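A Day at the Osholm Documentary Forum

August 4, 2022

I went to the Osholm Documentary Forum to see short films about housing, water and local elections, and to hear how the people who made them get them in front of an audience. The forum is held in the old Katsaros cinema, which has one large screen downstairs and two small rooms above it. My pass covered the full day.

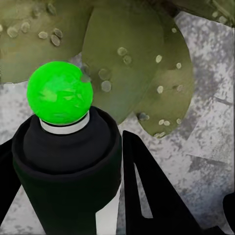
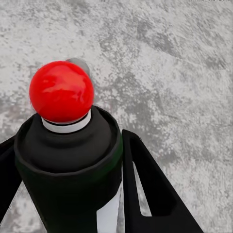
Registration opened at 9 and the first program started on time. It was a block of shorts under the heading "Who Decides," and the opening film, from a small company called Flostik, dealt with a county vote on whether to sell a public reservoir. The directors had no footage of the closed meetings where the sale was discussed, so they worked from the published minutes and had actors read them over shots of the building from outside. In the talk afterward there was a long exchange about color. One side in the vote had used green on its signs and the other had used red, and the editor had kept those colors for the on-screen text all the way through. A woman near me objected that green and red will still be read by most people as go and stop, whatever the filmmaker intends. The editor agreed it was a risk. He said they had tried a version in plain white text and test viewers lost track of who was speaking.

The second film was about a bus route. It ran 22 minutes and followed the drivers and riders of a line that was going to be cut. I liked this one best of the morning. It has no narrator, and the only information about the budget comes from a notice taped up at a stop, which the riders read aloud to each other. The director said she had cut two interviews with council members because they repeated what was already in the notice. Someone asked if that was fair to the council. She said the full interviews are on the film's website, and that the council members had been told they might not be in the final cut.

After that came a film on prison mail that I found hard to follow. The sound in the hall was low and several people went out to ask for it to be turned up. It was better for the last part.

Lunch was on your own. There is a bakery across the street and a sandwich place at the corner, and both had lines out the door. If you go next year, bring something with you. The break is only an hour and the afternoon sessions fill up.

In the afternoon I skipped the feature and went upstairs for the session on outreach, led by Rosalba Palumbo. She has spent most of her career booking films into union halls, libraries and church basements, and she talked mainly about numbers and paperwork. Her example was a documentary on eviction courts that had 466 community screenings. Most were for fewer than forty people. She showed the one-page form that each host filled out afterward, with questions on how many people came, whether there was a discussion, and whether anyone signed up for anything. The last question got the fewest replies, and she said she would word it differently now.

Her advice to filmmakers was practical. Put money for outreach in the first budget, before shooting. Make a shorter cut that fits inside an evening meeting. Write the discussion guide with a group that will use it, and keep it to two pages. Don't ask a host to sell tickets. She also said that a screening for legislators is worth doing only if a local group has a specific request to make that same week, and she described one she had set up at a state capitol where the lawmakers came for the food, stayed for the first ten minutes and left. The staff members stayed, however, and one of them later called her for a copy.

A man asked how she could tell that a film had changed anything. She said that in most cases she couldn't. With the eviction film, she could point to two cities where the hosts had gone on to ask for free legal help for tenants, and in both places the campaign had begun before the film came out. She thought the screenings had helped with turnout at the hearings and would not claim more than that.

I had planned to see the panel on distribution after this, but the room was full by the time I got there and they were not letting people stand. I went to the tables in the lobby. A streaming service for schools, Dradarar, had a table with a printed catalog and a sign-up sheet. Their licenses run for 3 years and cover a whole school district. The person at the table told me that films under half an hour get used far more than features, since they fit in a class period. Two of the morning's shorts were already in the catalog.

The closing program repeated the bus film along with a new short on poll workers, shown as a work in progress. It had no credits and temporary music, and the director asked for written comments on cards. I wrote that the training section went on too long and that I wanted more of the night of the count. The finished film is supposed to be ready in September.

Some notes for anyone thinking of going. The seats downstairs are comfortable but the rows are close together. The upstairs rooms have folding chairs and get warm. Captions were on for every film I saw, and there was a sign language interpreter for the talks in the main hall but not for the sessions upstairs. The printed schedule had the wrong room for the outreach session, and the right one was posted on a sheet by the stairs. Parking behind the cinema is free after six.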